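README for the desk-task set, planning copy
Maintained by Subbarao Rodrigues. Last edited 21 Aug 2018.

Read this before you ask for money

This folder goes with the equipment request for the Zukulthorpe office. It holds short recordings of ordinary desk work done by hand, seen from head height, plus the notes we are using to decide whether a two-armed machine is worth buying for the records room. I was asked to write it up as a data card. It is also a list of my doubts, and I would rather they sat next to the data than in an email thread.

What is in the folder

clips/ has the recordings, sorted by task. There are 200 of them.
stills/ has single pictures pulled from the clips.
quotes/ has the vendor quotes as received, with nothing removed.
budget.csv is the working sheet. The column marked "firm" means a vendor put the number in writing. Most rows are not firm.
notes.txt is mine. Skip it if you like.

What was recorded

Paper handling at a table: lever-arch files, loose sheets, letter trays, pen holders. People did the tasks at their own pace with their bare hands. They were told which task to do and were not told how. If you want tidy, scripted motions, this set will annoy you.

The tasks were picked from what the records room does in a normal month. I left out the stapler jobs because we could not agree on what counted as finished, and nobody selling us anything had offered to do them.

Why hands and not a vendor demo

Setiawan sent a demo reel with their quote. It shows a gripper moving boxes from one marked square to another. I have no quarrel with boxes, but we don't file boxes. A lever-arch file is heavy on one side, slick on the cover, and full of paper that slides out if you hold it wrong. A person steadies it with both hands without thinking. I have yet to see a price sheet that mentions this. 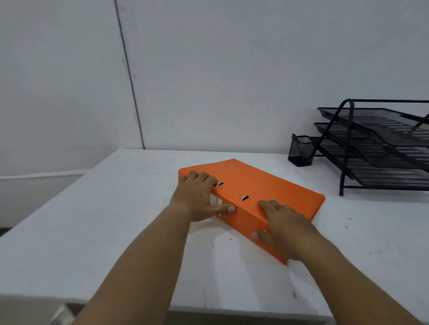
So the first question for any vendor is whether one arm is enough. Setiawan quoted one. Minard quoted two and charged for the second as an "option," along with the mount, the cabling and the software seat that makes the two arms move together. Add those up before you compare totals. I did, and the cheap quote stopped looking cheap once I priced it for the same job.

Second question: what happens to the paper? A gripper that can hold a full file firmly may also crease what's inside it. Both vendors said this was a matter of tuning. Neither would say how long the tuning takes or who pays for the visits. Put that in the contract or put it in the budget.

How to use the set for planning

Pick a task folder and watch at least 6 clips before you write a requirement. Watch different people if you can. Then write down what both hands are doing, including the one that seems to be only resting there. The first draft of our requirements skipped that step and came out as "must pick up file," which any arm on the market will claim to do.

Please don't use the clips to estimate machine speed. A person's time tells you what you are paying now. It says nothing about what you'll get.

Budget lines people forget

Spare fingers or pads for the gripper. These wear out.
Floor space, and moving whatever is standing on it.
A table that doesn't shift when an arm pushes on it. Ours might not pass.
Staff hours for the first few months - somebody has to stand there.
Removal, if we give up.

The Brumum pilot budget had none of these. I have read it several times and I still can't tell what they thought would happen after delivery.

Known problems with the data

All of it was recorded in one building. Our files are a standard size but other offices use thicker ones. Some 3 percent of the clips have the wrong task name, which I am fixing as I find them. Lighting is even throughout, so the set says little about a dim storeroom. The clips show hands and not force, so you can see that someone is pressing on a cover but you can't tell how hard. For gripper sizing that is a serious gap, and a force-sensing pad is on the sheet as a separate line, not yet approved.

I'd also warn against reading too much into a still. It's good for showing a vendor what the object looks like. It won't show whether the next move worked.

Where things stand

No purchase has been agreed. My own recommendation is to rent before buying, with our own files on our own table, and to pay nothing extra for "training" until the vendor says in writing what it covers. Minard said they would consider a rental. Setiawan has not answered.

Next review is in September. Changes to budget.csv go through me. If you add a row, fill in the source column, even if the source is a guess, and in that case write "guess."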